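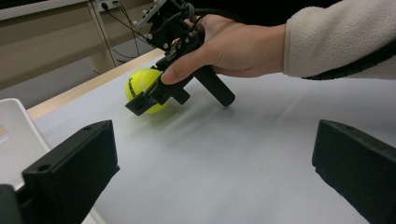

Handling Trainers for the Returns Hall (part-time and full-time)
Billero, Distville site
Posted September 20, 2023

Billero takes back used and unsold sports goods from shops, cleans them, sorts them and sends them out again. In our returns hall in Distville, people have done all of the sorting by hand for many years. In February we will start the first automated line, which we call Vilten. For this line we are looking for 13 handling trainers, and we would like very much to fill most of these places with persons who already know sorting work, from our own hall or from another one.

What the work is

A handling trainer shows the machine how an object should be picked up, moved and put down. You do this with a gripper which you hold in your hand, at a table, with real goods. Your movements are recorded, and later the arms on the Vilten line learn from the recordings. You do not write any program. You need patience and a good feeling for objects, and you must be able to do the same movement again with small changes — a little more from the left, a little slower, from higher up.

One shift is eight hours, with 13 short sessions at the table and a pause after each of them. Between the sessions you prepare the next goods, write your notes and talk with the line team about what went wrong the day before.

Your tasks

1. Set up the table according to the session sheet and check that the surface is clean.

2. Record the approach to the object with open jaws, from the height and the side given on the sheet. Light and round goods come first. The heavier ones follow when you feel sure with the tool. 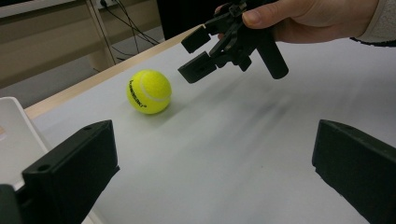
3. Record the closing, the lifting and the placing. If the object slips, do not stop the recording. The slips are also useful for us.

4. Write a short note after each session. Full sentences are not necessary, but another person must be able to understand it.

5. Say clearly when a task on the sheet makes no sense. The sheets are written in the office, and the office is sometimes wrong.
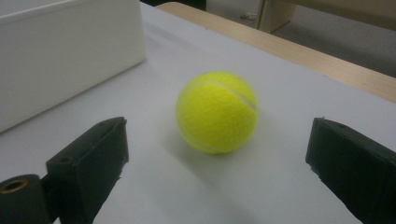 We know that many of our colleagues read this advertisement with mixed feelings, and we want to write openly about it. The Vilten line will take over the sorting of small goods, and 8 of the present sorting places will not be filled again when people retire or leave. No contract will be ended because of the line. A tennis ball that lies free on a white surface, with a gap to the gripper fingers on both sides, is an easy case for a machine. A bag of wet shoes with a broken zipper is not easy, and this kind of goods stays with the hand sorters. For them the work will become more varied, but also more difficult, and the hourly pay for hand sorting will be raised from February.

What we ask from you

Experience in sorting, packing, assembly or a similar manual job. School certificates are not important to us. You should be able to sit or stand at a table for longer periods and read simple instructions in English. Left-handed persons are especially welcome, as we have too few recordings from them.

What we offer

Paid training during the first eight days. A fixed contract from the first day, with the same conditions as in the returns hall. After one year you can go back to hand sorting or apply for a place as line operator, whichever you prefer.

How to apply

Write a short letter or come to the Billero office, Pattinasarany Building, room 295, and ask for form 441. Please tell us which work you did until now and which shifts are possible for you. Colleagues from the hall do not need to send a résumé. Everyone who applies is invited to try the hand gripper for about 13 minutes before the interview, and this trial is not graded.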